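Small Libraries Band Together to Lend Audiobooks Their Own Way

For years the public library in Prutville paid for audiobooks the way most small libraries do. It signed up with a large supplier, got a catalog it had little say in, and watched the bill go up each August. When a license ran out, the title vanished from the app, often with a line of people still waiting for it.

Last year the library dropped that contract and joined Plerovix, a lending service owned by the libraries that use it. There are now 16 members, most of them in towns with a single branch. They buy titles together and share them across one app.
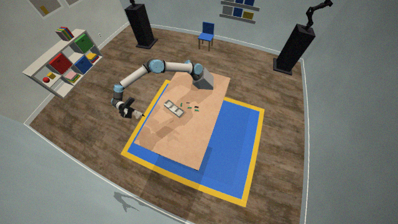

The idea came from Bohumila Zeman, who ran the Prutville library's digital collection before moving over to manage the service. She had noticed that her patrons mostly borrowed the same few dozen audiobooks, while hundreds of others in the supplier's package were never opened. Neighboring libraries told her the same thing.

"We were renting a warehouse to get at one shelf," Zeman says.

Plerovix opened with 1432 titles. Nearly all come from independent publishers, who agreed to sell copies outright. A member library can lend such a copy as often as it likes, to one listener at a time, with no end date. The publisher gets a higher price up front and gives up the repeat fee.

Lunow, a small press that puts out mysteries and local history, was among the first to sign. It had never had much luck with the big suppliers, where its books sat far down in the search results. On Plerovix they show up on the front page every few weeks, and print orders from member towns have picked up as well.

The larger houses have stayed away. That leaves a real gap, and patrons feel it. Anyone who wants this season's best seller in audio will have to buy it or borrow the discs. Two of the members have kept a smaller contract with their old supplier for that reason, and Zeman expects others may do the same.

The app has its own problems. Downloads stall on older phones, and the sleep timer was missing until spring. Holds placed at one library sometimes did not show up at another, which meant staff had to move people up the list by hand. 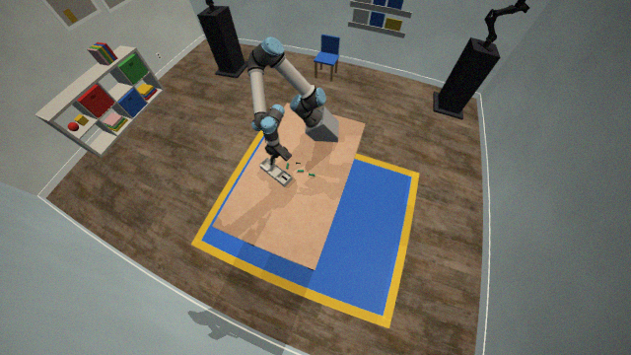

Rostislav Šindelář thinks the members should have waited another year before giving up their old contracts. Patrons don't care who owns a file, he says, and some of the heaviest listeners have already gone to paid subscriptions. He would like to see the service sign at least one major publisher before it takes on any more towns.

Zeman says talks with one are under way but won't name it. In the meantime she is working on a deal with Bednárik, an audio studio that records older books whose sound rights were never sold. The first nine recordings are due this winter, and member libraries will vote on what gets read next.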